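We use cookies to remember your settings and count visits. Accept | Manage

Werkside kitchen and dining corner: monthly walk-round, January
Checked by Dionysis Tsakiris, Tuesday, before lunch

1. Floor and walkways
Pass. Mats flat, no curled corners. The new one from Lisent has stayed put all month, and what a difference from the old one!

2. Electrical
Pass with comment. Kettle and toaster cords fine, plugs fine. Extension lead behind the fridge is rated 2000 watts and had the kettle AND the toaster on it. I moved the toaster to the wall socket. Please leave it there.

3. Fire blanket and extinguisher
Pass. Gauge in the green, blanket pulls down freely. Love how easy it is to reach now that the coat rack is gone.

4. Shelves and cupboards
Needs work. Top shelf has 2 loose screws on the left bracket. Keep heavy pots off it until they are tightened. The lower cupboards are in great shape (whoever sorted the lids, thank you, I opened that door three times just to look).

5. Tables
Pass. No wobble, no splinters, edges smooth. The light wood ones clean up beautifully with a damp cloth.

6. Plates and dishes
Pass with comment. Run a finger around each rim before it goes back in the stack.
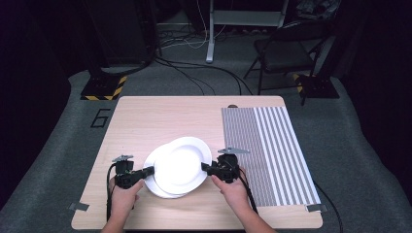 Any plate with a chip or a hairline crack goes in the bin marked Broken, wrapped in newspaper. Keep stacks low and line the rims up so the top one can't slide. Plain white ones are easy to replace, so don't be shy about tossing a bad one. Tsoukalas has them in boxes of 35.

7. Hot water
Pass. Tap label is back on and readable.

Still open: shelf screws (item 4), new label for the extension lead.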